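Branivcombe police arrest four in warehouse thefts, but questions remain

Aug 19, 2022

Branivcombe police say they have broken up a theft ring that took power tools and copper wire from storage units on the east side of town. Four men are in custody. The department called it "a major success" in a statement that ran to two paragraphs and left out a good deal.

All four are charged with Burglary, Grand Larceny and Possession of Stolen Property. One of them, a 49-year-old man from Rocha, faces an added count of Conspiracy. Police did not release the names, saying the case is still open. They also did not say when the men will first appear before a judge.

According to the statement, officers searched a rented unit on Grereo Road on Wednesday night and found 716 items they believe were stolen. The department has not put out a list. Asked whether that number covers each drill bit and box of screws, a spokesman said the inventory was "being finalized."

The break-ins go back to February, when tenants at the Wirkeo storage lot began finding cut padlocks. Several say they called police at the time and were given a report number and little else. Police now say those calls were "central to the investigation." None of the tenants reached by this paper had been contacted by a detective before this week.

Nuwan Navaratnam, who rents two units at the lot for his flooring business, said he lost a table saw and a pallet of underlayment in the spring. He puts his loss at over $4,000 and has not been told whether any of it was recovered.

"I drove down to the station Thursday with my serial numbers and they took a photocopy," he said. "I'm glad somebody got picked up. I'd like to know if it's the people who got my saw."

It is a fair question. The charges cover only break-ins from July on, court papers show. Nothing filed so far ties any of the four men to the earlier thefts, though the police statement describes the whole string of cases as "resolved." The spokesman would not explain the difference and said prosecutors could add counts later. The county prosecutor's office did not return two calls.

Wirkeo, the company that runs the lot, has its own explaining to do. Tenants were told last winter that security cameras covered every row. A search warrant filed with the court says the cameras facing the back fence "were not recording" on at least three of the nights in question. In an email, the company said it "takes safety seriously" and has raised the fence. It did not say when the cameras were fixed, or whether they have been.

Tenants say their monthly rates went up in May to pay for better security. Navaratnam said his share comes to $600 a year. He has asked for the money back in writing and has not had an answer.

Police want anyone who rented at the lot this year to check their units and bring proof of ownership to the front desk on Mill Street. Serial numbers, receipts and photos of the items will all be accepted — small hand tools included. The desk closes at 5 p.m. and is not open on weekends, so people who work days may have trouble getting there.

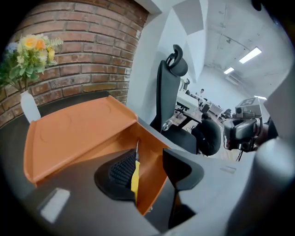 A yellow-handled screwdriver, first photo.
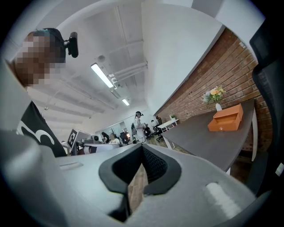
What happens next

The property will be held as evidence until the case is over, which could take months. Owners can ask for an early release once an item has been photographed and logged, but the form for that is not on the department's website. The spokesman said it would be posted "soon."

Anyone with information can call the Branivcombe police detective bureau. Callers do not have to give a name.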